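4. Installing the Luline 804 Under-Sink Water Filter

4.1 Before you start

The filter head mounts to the side wall of the sink cabinet. Allow 2 inches of clearance below the cartridge for removal. The supply line must be cold water only.

CAUTION: Do not connect the unit to a hot water line. Damage to the housing caused by hot water is not covered by the warranty.

4.2 Mounting the head

1. Empty the cabinet and clear the counter beside the sink.
2. Close the cold water shutoff valve. Open the faucet to release pressure.
3. Hold the bracket against the cabinet wall and mark both screw holes.
4. Drill pilot holes and fasten the bracket with the screws supplied.
5. Slide the head onto the bracket until the latch clicks.

NOTE: The arrow on the head must point toward the faucet.

4.3 Connecting the tubing

6. Cut the tubing square. Angled cuts leak.
7. Push the inlet tube into the port marked IN to a depth of 13 mm. Pull back lightly to check that it is held.
8. Repeat for the port marked OUT.
9. Insert the cartridge and turn it clockwise to the stop. Hand-tighten only.

4.4 Flushing

10. Open the shutoff valve slowly and check each fitting for drips.
11. Run the faucet for 8 minutes. Gray water at the start is carbon dust and is harmless.
12. Close the faucet, wait, and check the fittings again.
13. Wash the loose faucet parts in mild soap and leave them to drain. A plastic dish rack is suitable.

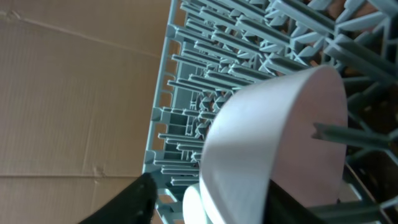 4.5 Replacing the cartridge

Close the shutoff valve, open the faucet, and turn the cartridge counterclockwise. Discard the old O-ring and fit the new one dry. Install the new cartridge as in step 9, then flush as in steps 10 through 12.

Use Kabbaj type 2 cartridges only. Order from Grerkondale Parts, attention Estrella Cervantes, and quote the model number on the head.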